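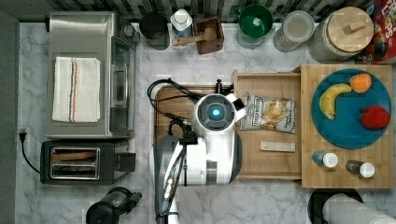
Notas para a fala - pão de véspera e desperdício em casa

Abertura (sem slides). Agradecer à organização da Basbridge e avisar que as perguntas podem vir durante a fala. Dizer logo qual é o assunto: o pão que compramos, o que deixamos endurecer e o que ainda dá para fazer com ele.

Começar pelo inquérito. No bairro de Hilgate distribuímos cadernos de registo e recebemos 2.549 anotações de pão deitado fora. Cada anotação tem o dia da compra, o tipo de pão e o motivo. Em 68 por cento dos casos o motivo escrito foi "duro" ou "seco". Bolor aparece muito menos. Fazer uma pausa aqui, porque este número costuma surpreender a sala.

Explicar o endurecimento. O pão endurece mesmo quando não perde água. O amido, que gelatinizou no forno, volta a organizar-se e o miolo fica firme. Chama-se retrogradação - dizer a palavra uma vez e não voltar a ela. O processo é mais rápido à temperatura do frigorífico do que à temperatura ambiente. Congelar quase o interrompe.

Consequências práticas:
O frigorífico serve para atrasar o bolor, mas piora a textura.
O congelador serve para guardar. Fatiar antes, fechar bem o saco, tirar só o necessário.
O calor desfaz parte do processo. Uma torrada de pão de véspera fica bem por isso mesmo.
O efeito do calor dura pouco. Aquecer e comer logo.

Falar da torradeira e do forno pequeno. A torradeira é rápida e chega para fatias. O forno pequeno é melhor para pontas, meias carcaças e pão de crosta grossa. Molhar ligeiramente a crosta antes de ir ao forno. Não dar tempos exactos, os aparelhos variam muito e alguém vai reclamar.

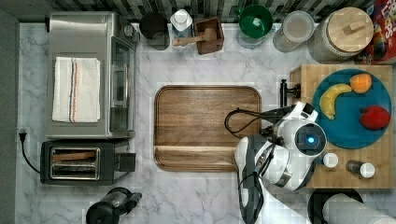
Uma leitora de Drillstead escreveu depois da versão impressa desta fala que, em casa dela, o problema começa na padaria: só se vende o pão inteiro, e para duas pessoas é demais. Pediu que se dissesse isto em público. Ler o pedido e concordar com ele. Meio pão devia estar à venda em mais sítios.

Passar à padaria Overgaard. Desde abril vendem meio pão ao balcão e põem o pão da véspera numa prateleira à parte, com preço mais baixo. Das 19 padarias com que falámos, só 2 faziam as duas coisas. As outras receavam que o pão da véspera tirasse vendas ao fresco. Não temos dados para dizer se têm razão. Se perguntarem, responder isso.

Receitas, depressa. Açorda, migas, pão ralado, rabanadas, sopa de tomate com pão no fundo do prato. Toda a gente na sala conhece pelo menos três. Lembrar que estas receitas pedem pão duro e ficam piores com pão fresco, que se desfaz. O pão ralado deve ser feito com pão bem seco e guardado num frasco fechado.

Aviso sobre bolor - não saltar esta parte. Cortar o bocado verde não chega. O bolor entra no miolo antes de se ver. Pão com bolor vai fora inteiro, e também não serve para dar a animais.

Se houver tempo: saco de pano contra saco de plástico. O pano mantém a crosta e deixa secar o miolo, o plástico faz o contrário. Quem come o pão em dois dias pode usar pano.

Distribuir as folhas de registo à saída. Devolvem-se no balcão da entrada, preenchidas a lápis ou a caneta.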